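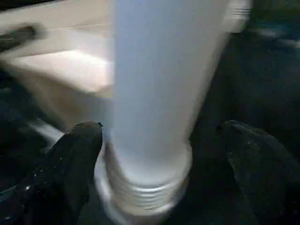 # Chapter 12: Threaded Closures and the Sealing of Rigid Containers

## 12.1 Scope of the chapter

A rigid container has two jobs once it leaves the filling line. It must hold its contents without loss, and it must let the user get at them. The closure is the part where these two demands meet, and it accounts for a large share of the faults reported against finished packs. Walls seldom fail in ordinary handling. Seals, threads and liners fail often, and they fail in ways that are hard to see from the outside.

The earlier chapters treated the body of the container: its wall thickness, its resistance to top load, and the choice of resin. This chapter takes the body as given and deals with the opening. It covers the geometry of the neck, the forms of thread in common use, the torque needed to apply and remove a cap, and the behavior of liners under load. Snap-on lids and crimped metal closures are left to Chapter 13.

The reader should be familiar with stress relaxation as set out in Section 3.4. The term is used here without further definition.

## 12.2 Terms

**Finish.** The part of the container above the shoulder that receives the closure. The word comes from glassmaking, where the opening was the last part to be formed. It is used for plastic containers as well, although in most molding processes the finish is formed first.

**Land.** The flat or slightly rounded surface at the top of the finish against which the liner is pressed. It is also called the sealing surface.

**Bead.** A raised ring on the neck below the thread. A bead may support the container during transfer, hold a tamper band, or do both.

**Rib.** A raised line on the outer surface of a cap or body. Vertical ribs on a cap give the hand a better hold when the cap is turned. Horizontal ribs on a body stiffen the wall against inward collapse, and they add little to grip in the direction of turning.

**Application torque.** The turning force applied by the capping head when the closure is fitted.

**Removal torque.** The turning force needed to start the closure moving in the opening direction. It is measured after a stated rest period, and a value given without the rest period is of little use.

**Back-off.** Loosening of a closure without any deliberate turning force, usually under vibration or a change in temperature.

## 12.3 How a threaded closure seals

The thread does not seal the container. Its purpose is to turn a rotation of the cap into a downward force on the liner. The liner is squeezed between the inside top of the cap and the land, and the contact pressure between liner and land keeps the contents in.

Three conditions must hold. The contact pressure must be greater than the pressure difference across the seal at every point on the land. The liner must be soft enough to fill small defects in the land. The downward force must not fall below its minimum value during the life of the pack.

The third condition is the one most often overlooked. A cap that seals well on the day it is fitted may leak months later with no visible change. Both the cap and the liner are plastic in most modern packs, and both relax under constant strain. The downward force drops quickly in the first hours and then more slowly. A designer who sets the application torque from a leak test made at the end of the line has measured the seal at its best.

### 12.3.1 Thread lead and thread angle

The lead of a thread is the distance the cap moves down in one full turn. A large lead closes the pack quickly and is easy for the user, but it gives less downward force for a given torque and is more open to back-off. A small lead gives more force and holds better, at the cost of extra turning.

The thread angle is measured on the loaded face, which is the lower face of the thread on the neck. A steep face wedges the cap outward as it is tightened. If the skirt of the cap is thin, it will spread, and the threads may ride over one another. This fault is known as stripping. It is more common in warm conditions and in caps with a shallow thread.

### 12.3.2 Single and multiple starts

A thread with one start must be turned until that start meets its partner on the neck. A thread with several starts engages sooner. Multiple starts also spread the load more evenly around the land, which reduces tilting of the cap. Each start must be formed to the same height. If one stands proud, it takes most of the load and the benefit is lost.

## 12.4 Case: leakage in the Leven jar

The following case is used again in Sections 12.7 and 12.9.

The Leven jar was a wide-mouthed container for a water-based paste. It was supplied with a lined cap from Kwofie and filled on a single line. Complaints of leakage began in February, after the packs had been moved to an unheated store. The filler responded by raising the application torque. Leakage fell for a short time and then returned to its former level, and a second complaint appeared: users could not open the jar.

The packs were examined by Gönül Bozkurt, then responsible for closure testing at Fliltia. A sample of 171 jars was drawn from the store. Removal torque was measured on each, the liner was taken out, and the mark left by the land was inspected under low magnification. Of the sample, 20 jars showed an incomplete mark. In every one of these the gap in the mark lay over the parting line of the mold.

The report, dated 19/12/2022, found that the land was raised on either side of the parting line and slightly low at the line itself. The liner had bridged the low area when warm. In the cold store it had stiffened and no longer filled it. Higher torque pressed the liner harder against the raised areas and did little for the low one. The remedy was to repair the mold and return the application torque to its first setting.

Two points should be drawn from the case. First, removal torque was a poor guide to sealing. Several of the leaking jars had removal torques above the mean for the sample. Second, the liner mark gave direct evidence of contact and required no special equipment beyond a magnifier and a lamp.

## 12.5 Liner materials

Liners may be grouped by how they respond to load.

| Type | Response to load | Typical use |
|---|---|---|
| Foamed plastic | Compresses easily, recovers in part | General dry and water-based goods |
| Solid soft plastic | Deforms slowly, recovers well | Packs opened and closed many times |
| Faced pulpboard | Compresses, recovers little | Dry goods, single long storage |
| Bonded foil | Sealed to the land by heat | Goods needing a barrier before first use |

A foamed liner tolerates a poor land better than a solid one of the same thickness. It also loses more of its force with time. Where the land is well formed, a thinner and firmer liner will usually give the longer service life.

The facing of the liner must resist the contents. Swelling of the facing can raise the removal torque sharply, and it may be mistaken for an error at the capping head. Liners recovered from stored packs should be compared with unused liners from the same batch before any change is made to the machine.

## 12.6 Measuring torque

Torque is measured with the container held in a fixture and the cap turned by hand or by a driven chuck. Hand turning is quicker but varies from one operator to another, mainly in the rate of turning and in the amount of downward push. A driven tester such as the Ilturix holds both constant and is preferred where results are to be compared between sites.

The procedure below applies to either method.

1. Condition the filled packs at the test temperature for at least 12 hours.
2. Set the fixture so that the container cannot turn but its walls are not squeezed.
3. Zero the instrument with the container in place.
4. Turn the cap in the opening direction at a steady rate until it moves.
5. Record the highest value reached before movement.
6. Record any second peak separately. A second peak is normally due to the tamper band.

A container gripped too tightly will deform at the neck, and the reading will be false in either direction depending on the shape of the body. Oval and tapered bodies need a fixture cut to match.

Results should be reported as a mean and a range, together with the rest period, the test temperature and the method of turning. The relation between application torque and removal torque is taken up in Section 12.7, where the Leven data are worked through in full.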